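Home Syllabus Notes Readings Contact
Search this site Go

HOUSEKEEPING AND LAUNDRY OPERATIONS
Notes for Unit 3: Sorting and Fabric Care
Instructor: Fidelina Montoya

Sort before anything goes near a machine. Sort by fiber first, then color, then soil level. Cotton and polyester blends can share a load if the care labels give the same temperature. Wool never goes in with either one.

New dark or bright cottons shed dye for the first few washes. Run them alone in cold water. If you're unsure, press a damp white cloth on an inside seam and check it for color.
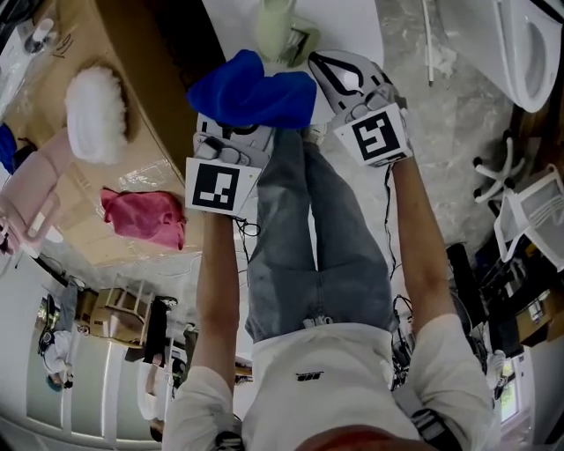

Load size matters as much as detergent. A packed drum doesn't rinse well, and the residue makes towels stiff and gray. Weigh loads dry. For a machine rated at 13 pounds, that rating is your upper limit, and bulky items need more room than their weight suggests.

Terms to know:
Colorfast: holds its dye in washing
Crocking: color rubbing off onto another surface
Pilling: small balls of fiber on the surface

Read the Correa chapter on stains before Unit 4. Copies are at the Druter desk. Leidy Cusi has the sign-up sheet for lab times; labs are in room 639. Bring one care label from home.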